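Wirnetti Curtain Care: Frequently Asked Questions

These answers cover the white and off-white curtain panels in the Lirix and Hesto lines. For lined or blackout panels, use the sheet packed with the order.

What is the difference between Lirix and Hesto?
Lirix is a plain weave, 85 grams per square meter. Hesto is a heavier twill at 200 grams per square meter. Lirix lets more daylight through and creases more easily. Hesto hangs straighter and takes longer to dry.

Can the panels be machine washed?
Yes. Wash at 40 degrees Celsius or lower, gentle cycle, mild detergent without bleach or optical brightener. Remove all hooks and weights first. Fill the drum no more than halfway.

How much will they shrink?
Lirix shrinks up to 3 percent in length on the first wash. Hesto is preshrunk and stays within 1 percent. If you are hemming Lirix yourself, wash it once before cutting.

Can I tumble dry?
No. Spin at the lowest setting, shake out the panel, and rehang it damp on the rail. Open a window if the room is small.

My panels arrived with fold lines. Are they defective?
No. Panels are folded for shipping. Most lines drop out of Hesto after several days on the rail. Lirix usually needs a steamer or an iron on medium, used on the reverse side with the panel slightly damp. Do not iron over the header tape.

Can I hang a panel as a plain background behind a work table?
Yes. Either line will do. For a flat look, order the panel at the width of the rail. For soft folds, order one and a half times the width. Keep the hem clear of the floor. 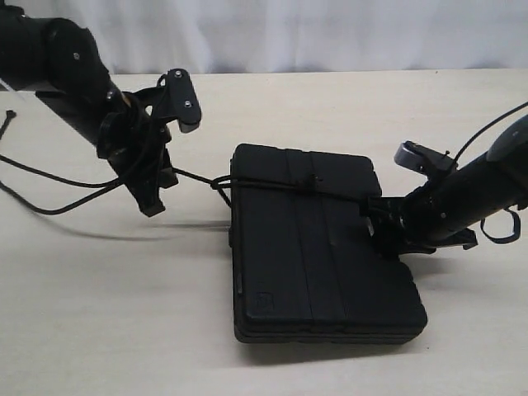 White curtain with light creasing, hung behind a cream tabletop.

Will white panels turn yellow?
Both lines can yellow over time from smoke, cooking grease or strong sun. Washing twice a year slows this down. Yellowing from sunlight cannot be reversed and is not covered by the warranty.

How do I remove a spot without washing the whole panel?
Blot with cold water and a white cloth. Do not rub. For grease, apply a drop of dish soap, wait 9 minutes, then rinse from the back of the fabric. Test on the inside of the hem first.

Do you hem panels to length?
Yes, in the Ocampo workroom. Measure from the bottom of the rail ring to the floor and subtract half an inch. Hemmed panels cannot be returned unless the length differs from your order form.

Who do I contact about a damaged panel?
Write to Mirjam Visser in customer service with the order number and a photo of the sewn-in label. Questions about hemming go to Aileen Ocampo. Orders placed in September may take an extra week to process.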